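4.2 Fitness bulletins and the manager's "touch and go"

Clubs in the Vornar league put out a fitness bulletin before every match, and supporters read it with the care other people save for a lease.
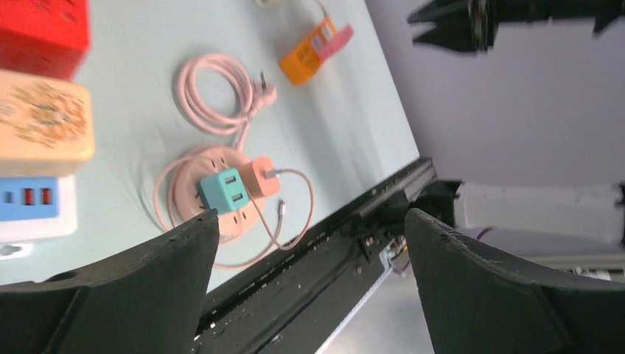
Kanokwan Kongkaew objected, on reading our first draft, that a bulletin is written for the opposing manager, and that the fans are only listening in. We have kept her point in mind, though it does make the coding harder.

We gathered 186 bulletins from one season, ending in May, and sorted each player mention into one of 4 grades: out, doubtful, in contention, and fit. Two coders worked separately. They agreed on nearly everything except "touch and go," which one of them took as a medical term.

Players graded "in contention" started less often than we had guessed. Many went to the bench, and a few went to the stands, where they were shown on television looking perfectly well. "Doubtful" players, on the other hand, turned up in the starting eleven with some regularity – a hamstring can mend fast when the other side has just named its lineup. Hestura listed the same left back as doubtful 28 times. He played in most of those matches and was booked in several.

Late returns from international duty needed a rule of their own. Managers tend to say they will "have a look at him," and we could find no link between the look and the team sheet. Following Bugti and Nkosi, we coded these as doubtful unless the player had trained with the full squad.

Figure 3. Gripper fingers and rail.

Bulletins under 200 words were kept in the sample. Engebretsen's shortest read, in full, "No fresh worries," and left out the goalkeeper's wrist.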